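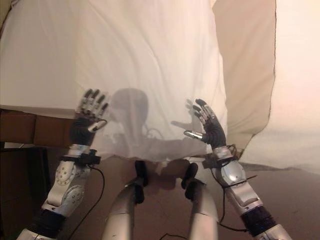
Figure 6. White fabric sheet, hanging.

Section 6: Setting Up the Introduction Pen

This section covers assembly of the Skiler portable pen for donkeys, ponies and mules that are new to a farm or museum site. It applies to the Deltby panel kit, Model 718, in the standard layout with one gate. For the layout with two gates, refer to Section 9.

Read Section 2 (Safety Around Livestock) before starting. Two adults are required. The animal must not be in the pen area during assembly.

6.1 Choosing the location

1. Select level, well-drained ground. Do not set up the pen in a low corner of the pasture or under a roof edge that sheds rain.

2. Place the pen where the new animal can see and hear the resident animals. Leave at least 10 feet between the pen and any fence they share. This distance is reduced later, in 6.5.

3. Walk the ground and remove wire, baling twine, loose stones and fallen fruit. Check for the plants listed in Appendix B, page 209.

4. Confirm that shade is available in the afternoon. If there is none, install the Pacheco shelter before the panels. The shelter cannot be brought in through the gate once the pen is closed.

Note: On sites open to visitors, keep the pen away from the main walking route for the first week. A second barrier is required wherever the public can come within arm's reach of the panels.

6.2 Assembling the panels

1. Lay the panels on the ground in the order they will stand, with the smooth side facing inward.

2. Stand the first two panels upright at a corner. One person holds both panels while the other drops the long pin through the upper and lower loops.

3. Push the pin down until the collar rests on the top loop. Fit the clip below the bottom loop.

4. Continue in one direction until all but the gate panel are in place.

5. Stand the gate panel last. Adjust the neighboring panels until the gate swings freely and the latch closes without being lifted.

6. Drive one ground stake at each corner and one on each side of the gate.

CAUTION: Pins without clips can work upward when an animal rubs against the panel. Do not use the pen with any clip missing.

CAUTION: Do not tie an animal to a panel. A frightened donkey can drag an unstaked section.

The enclosed length of the long side is 70 feet. Sites that need a smaller pen may leave out matched pairs of panels from the long sides only. The short sides must remain complete.

6.3 Water and feed

1. Hang the water bucket on the side farthest from the gate, with the rim level with the animal's chest.

2. Place the hay feeder on the same side as the resident animals. Feeding within sight of the herd encourages the newcomer to spend time near the shared fence.

3. Keep the mineral block under cover.

4. Ask the previous keeper what the animal has been eating and provide the same hay for the first several days. Change over slowly. Sudden access to rich grass can cause serious illness in donkeys.

Note: If the pen stands on green pasture, fit the grazing mat supplied in the Gatik accessory pack, or move the pen to bare ground.

6.4 Bringing in the animal

1. Close and latch every gate between the trailer and the resident herd.

2. Open the pen gate fully and pin it back.

3. Lead the animal in at a walk. Allow it to stop and look. Do not pull on the lead rope or push from behind.

4. Turn the animal to face the gate before removing the rope. Leave the halter on only if a keeper will remain present.

5. Close the latch, fit the safety chain and step away.

6. Check the animal again within the hour, and before dark. Record eating, drinking and droppings on the daily sheet.

Some calling and pacing is normal on the first day. Contact a veterinarian if the animal refuses feed, lies down repeatedly or stands apart with its head low. Donkeys often show few outward signs of pain – a dull or quiet animal should be taken seriously.

WARNING: Never place a young animal in the pen with an adult male, even for a short period.

6.5 Moving the pen closer

Begin only when the quarantine period set by the site veterinarian has ended and the animal is eating normally.

1. Move the animal to a holding stall.

2. Remove the stakes and slide the pen toward the shared fence, lifting one panel at a time. Do not drag the joined panels.

3. Reset all stakes and check each clip.

4. Return the animal and watch both sides of the fence through one full feeding.

5. If there is biting, kicking at the fence or constant chasing, return the pen to its first position and try again after three days.

Sites that receive animals in December or other cold months should allow extra time for this stage, and should check the stakes again after each hard frost.

6.6 Records

Enter the set-up date, the location and the names of both assemblers in the pen log. Attach the completed daily sheets when the pen is taken down. Damaged panels must be tagged and removed from use until inspected.

Section reviewed by Vanderleia Frota, Livestock Programs. Revision issued Mon 28 July.

Continue to Section 7: Cleaning and Storage.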